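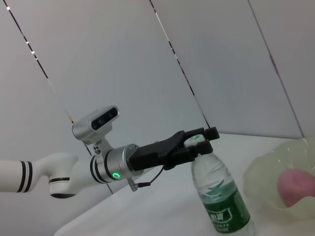 Forums > Household > Kitchen and Food Storage > Keeping bottled water: how long and where?

Posted by marrowbone_lane, March 16, 2025

We lost our water for the best part of two days in December when a main went, and since then I've kept a stock of bottled in the house. It's ordinary still water in clear plastic with white caps, bought by the tray from Vidal. I've got 23 bottles left and nowhere sensible to put them. At the moment they're in the cupboard next to the boiler, which my sister says is the worst place in the house.

Two questions. Does it matter where they go, and do I need to throw them out when they reach the date on the label? Some of mine run out this summer.

----

tenpenny_nell wrote:

Your sister has a point. Move them somewhere cool and dark. Ours live under the stairs, on a bit of board so they're off the concrete. Warm plastic makes the water taste of plastic. You won't come to any harm from it but you'll know about it when you drink it.

On the date, I go by it. Two months before, I bring a tray into the kitchen and we drink it, then I buy another one. Nothing gets thrown away.

----

Grubb63 wrote:

The date is about taste and the bottle more than the water. Sealed and kept out of the sun, I've drunk it a year past and it was fine. I wouldn't pour away good water because of a label.

----

tenpenny_nell wrote:

I didn't say pour it away, I said drink it before the date. If you're buying it for an emergency you may as well have it in date.

----

shed_on_stilts wrote:

Keep it away from paint, white spirit, petrol and so on. We had a tray in the garage on the same shelf as the creosote and every bottle picked up the smell, with the seals still on. They went on the tomatoes.

Also, don't stack trays more than two high unless they're on a proper shelf. The thin bottles give way at the shoulder, and you find out when the bottom of the box goes soggy.

----

marrowbone_lane wrote:

Thanks all. Under the stairs is full of hoover and coats but I could clear the bottom of the larder, it's on the north wall. No paint in there.

Next question then. Is there any sense in refilling the empties from the tap? I've got a bag of them and it seems a waste.

----

Grubb63 wrote:

Yes. Rinse, fill to the top, cap on, write the date on the side. Change it every few months. I've got a shelf of them and they cost me nothing.

----

Pellow_Kitchen wrote:

I'd disagree with that for anything you want to keep. Once somebody has drunk from the neck it's not clean any more, and you can't get a brush into it or wash it hot without it going out of shape. Fine for a day out, not for leaving in a cupboard until the summer.

If you want to store tap water, buy a container made for it with a wide opening. I've got two of the Skemance ones with a tap at the bottom. Wash with hot soapy water, rinse well, fill, label.

----

Grubb63 wrote:

I pour into a glass, I don't drink from the neck. So does everybody else in my house.

----

Pellow_Kitchen wrote:

Then you've got better manners than mine. I'd still use a proper container.

----

quince_and_co wrote:

Can I add something about the caps? My hands are bad and I can't open a new bottle first thing in the morning. It's breaking the seal that does it, the ridges on the cap are so shallow. What works for me:

- stand the bottle on the worktop, don't hold it in the air
- damp rubber glove on the hand that turns
- hold it up at the neck, because if you squeeze the middle it comes over the top when the cap goes

I also had a cone-shaped rubber opener from Vulberg, which did the job until I lost it. Nutcrackers will do it too but they chew up the cap.

----

shed_on_stilts wrote:

Seconding the nutcrackers. My mum used hers for everything.

----

tenpenny_nell wrote:

If opening them is a struggle, have a look at the five litre ones with a carry handle. The cap is wider and I find it much easier. They're heavy to pour though, so it depends which bit hurts.

----

quince_and_co wrote:

Pouring would finish me off. I'll stay with the small ones.

----

marrowbone_lane wrote:

Update. Larder floor cleared and the bottles are in, oldest at the front. I wrote the month on each cap in marker, so I can read it from above without lifting anything out. The ones going out of date this summer are on the kitchen worktop and we've started on those.

I'm not refilling the old ones. They've gone in the recycling, squashed, with the caps back on, as our council asks for. I'll get one of the containers with a tap when I'm next in town.

----

Grubb63 wrote:

Waste of good bottles, but it's your larder.

Contact us | Copyright Jilolska Forums | Back to top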